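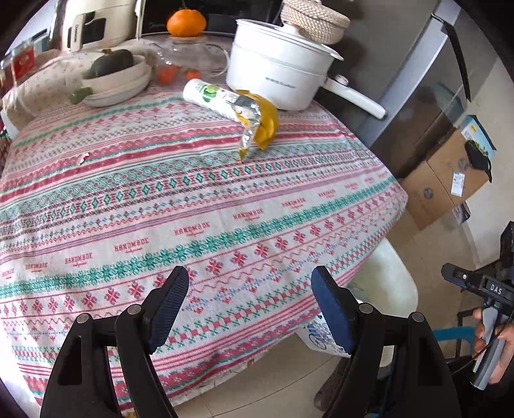

*The round table, before lunch. Mandarin on the teapot, yes.*

November 13, 2020. Quick one, I have 10 minutes before I need to leave.

So the kitchen table. It's where everything lands. I got the cross-stitch cloth out again in March and it has been on there ever since, apart from washes, and I swear the stars make the mess look better than it is. Bowls stacked with a pumpkin in them. Basket on top of the white pot. I keep meaning to find the basket a proper home - top of the fridge? Too high for me, and Nanami says things go up there to die.

Pumpkin is for soup. Tatsuya wants it roasted. We'll see who gets to the knife first.

Anyway the real job today is wrappers. We snack like teenagers and then the empties just stay put, one on top of the other.

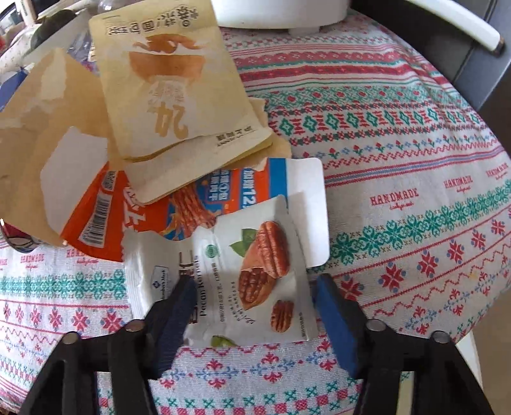

Pecans were the best thing we opened all week, I could eat a bag on my own and probably have. Nice in oatmeal, nicer straight out of the pouch. Need more befor Sunday if I'm going to make the cookies (2 trays, Nanami is taking one to work).

To do tonight:

- wrappers in the trash, all of them
- shake out the cloth, maybe wash it
- eat the mandarins
- basket!!

Ok late now. Soup recipe next time, if there is soup - teh roasting camp is pretty loud.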